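Flunell Hard Wax Oil, Satin, One Quart

Item 3321
In stock, ships from the Potton workshop

I've been selling this stuff for long enough that I should have written a proper page for it years ago. The old page was two lines and a price, and it left so many people emailing me with the same six questions that I finally sat down and typed out the answers. So this is long. If you already know what you want, the add to cart button is up top and I won't be offended.

Flunell is a hard wax oil for bare interior wood. I use it on tables, shelves, stair treads, window sills and the handles of anything I'm likely to pick up with greasy fingers. It soaks in, it leaves a little wax near the surface, and you buff off whatever the wood didn't want. What you get is a low sheen that still feels like wood when you run your hand over it. If you love that thick glassy bar-top look, please buy something else, you'll be much happier!

What's in the can

Plant oils, two kinds of wax, a drier, and a mild solvent that smells a bit like orange peel for a day or so. One quart is enough for two coats on a big dining table with some left over for the top of a sideboard. Very thirsty wood takes more on the first coat. Old pine floorboards practically drink it.

It comes in satin and matte. This page is for satin. The matte is the same oil with a flattening agent stirred in, and it settles in the can, so you have to keep stirring that one as you go. Satin only needs a good stir at the start.

Color

I get asked about color more than anything else, and mostly by people with pale wood who want it to stay pale. Clear satin warms the wood up. On walnut it's gorgeous, on cherry it's even better, and on maple or birch it goes the color of weak tea. If that bothers you, get the Flunell Pale (item 1697), which has a pinch of white pigment in it and keeps light wood looking close to how it looked when you sanded it.

Do a test patch! I know, everybody says it and everybody skips it. Turn the table over, sand a corner of the underside exactly the way you sanded the top, and put two coats on it over two days. Lovisa Hovland bought the clear for a beech desk, tested it underneath, hated it, and swapped her unopened second can for the Pale. That's a cheap lesson. A whole desk is a long weekend with a sander.

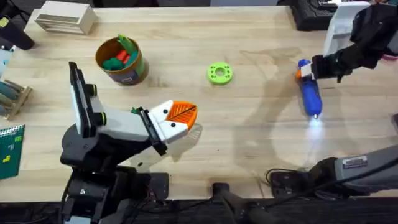 How I put it on

Sand to 150 grit, or 180 if you're fussy. Don't go up to 320 like you would for varnish. The finer you sand, the more you polish the surface shut, and the oil just sits there looking at you. Vacuum, then wipe with a barely damp cloth and let that dry.

Stir the can from the bottom. Pour out a small puddle, spread it with a white nylon pad, and work it along the grain until everything looks evenly wet. Less than you think. Then wait fifteen minutes and wipe off every bit that's still sitting on top. I mean every bit. If a patch stays shiny when the rest has gone dull, go back and rub it. Sticky tables come from leftover oil nine times out of ten, and the tenth time it's a cold garage.

Leave it overnight, rub lightly with a gray pad, and do the second coat the same way with about half as much oil. You can put a book on it the next day. Give it a week before you put a wet glass on it, and two before a hot mug.

The rags. Please read this one even if you skip the rest. Oily rags can heat up by themselves and catch fire, even when they're only balled up in a trash can. Soak them in a bucket of water right away, or lay them out flat outdoors in a single layer until they're stiff and dry. Check what your local trash service wants you to do with them after that.

How it holds up

Well, with some honesty about what it is. Water is fine if you wipe it up before bed. Red wine is fine if you wipe it up before dessert. Neat ammonia cleaner isn't fine, and neither is leaving a wet cast iron pan on it (hello, my own kitchen counter). The good news is that you can fix a bad spot without stripping the whole top. Sand the mark by hand, feather out the edges, rub in a teaspoon of oil, wipe, done. Try that with polyurethane.

For daily cleaning I use a drop of dish soap in a bowl of water and a well wrung cloth. Once a year, or whenever the top starts looking dry, I rub on a very thin coat with an old T-shirt. I did mine in January and used so little that the level in the can hardly moved.

I wouldn't use it outdoors. Sun and rain will beat it up in one summer. Iara Zapata put it on a porch bench against my advice and told me it looked wonderful until August.

Can it go over old finish?

Over old oil, usually yes, after a light sanding and a good clean. Over varnish, lacquer or paint, no. It has to get into the wood, and those won't let it in. If you aren't sure what's on there, put a drop of water on a hidden spot. If it beads and just sits for ten minutes, you've probably got a film finish and some stripping ahead of you.

Cutting boards

I don't use it on boards and don't recommend it for them. Get the plain board oil (item 660), it's cheaper anyway and you can slop it on without thinking.

Storage

Press the lid down hard, tap it all the way around with a rubber mallet, and keep it somewhere that doesn't freeze. An unopened can is good for years. An opened one will skin over eventually. If there's a skin, cut it out with a knife, lift it off in one piece, and strain the rest through an old pair of tights. If the oil underneath has gone thick like honey, it's finished.

Sizes and shipping

Quart cans are the standard. I also keep a half pint for small projects and touch-ups, and a gallon for floors. The gallon ships from the Tangen warehouse by ground only, so allow a few extra days. Cans can't go by air, which sadly rules out Hawaii and Alaska for now.

Unopened cans can come back within 60 days. Opened cans can't, so if you're on the fence, start with the half pint and that test patch I keep going on about.

Goes well with

White nylon pads, pack of five
Gray pads, pack of five
Lint-free cotton cloths
Flunell Pale, one quart (item 1697)
Board oil (item 660)

Questions about a particular wood or a particular mess? Email the workshop and either Nerys Sayce or I will write back, usually the same day. Tell us what the wood is, what was on it before and what grit you stopped at.

Page updated 2023-02-14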